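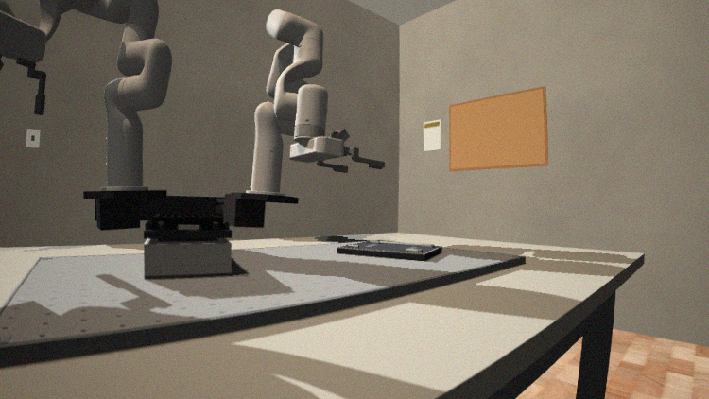 # Parquet flooring

**Parquet** is a floor covering made of small pieces of wood laid in a repeating geometric pattern. The pieces, called blocks, strips or fingers depending on size, are set on a flat base and held by adhesive, nails or interlocking edges. The term covers both solid parquet, cut from a single piece of wood, and engineered parquet, in which a hardwood face is bonded to a layered core.

## Patterns

*Herringbone* uses rectangular blocks with square ends, each laid at a right angle to the next. *Chevron* blocks have ends cut at an angle, so that the rows meet in a straight line. *Basket weave* alternates square groups of parallel strips. *Mosaic* parquet, also called finger parquet, is supplied as panels of short strips held together by a mesh or paper backing.

Larger panel designs, such as Versailles parquet, are assembled in a workshop and delivered as finished squares.

## Materials

Oak is the most widely used species in Europe and North America. Beech, maple, walnut and ash are also common. Beech moves more than oak with changes in humidity and is less often used over heated bases.

## Installation

The base must be dry, level and sound. Blocks are stored in the room before laying so that their moisture content can settle. A gap is left along the walls and covered by a baseboard – without it, swelling wood may lift from the base. Herringbone floors are normally set out from a center line, with cut pieces confined to the border.

Older block floors were often bedded in hot bitumen. Residue of this kind is incompatible with many modern adhesives and is removed or sealed before blocks are relaid.

## Finishing and repair

Solid parquet is sanded after laying and finished with oil, wax or lacquer. Lacquer forms a film on the surface, while oil soaks into the wood and can be renewed in patches. The number of times a floor can be sanded depends on the thickness of wood above the tongue or core.

## Plerkport survey

A survey of parquet in the public buildings of Plerkport, led by Stelios Politis, recorded 66 floors with a combined area of 3,927 square meters. Herringbone was the most frequent pattern. Two floors, both in the Gkikas building, retained their original bitumen bedding.

## See also

- Hardwood flooring
- Marquetry
- Subfloor

*Last revised 19/03/2026*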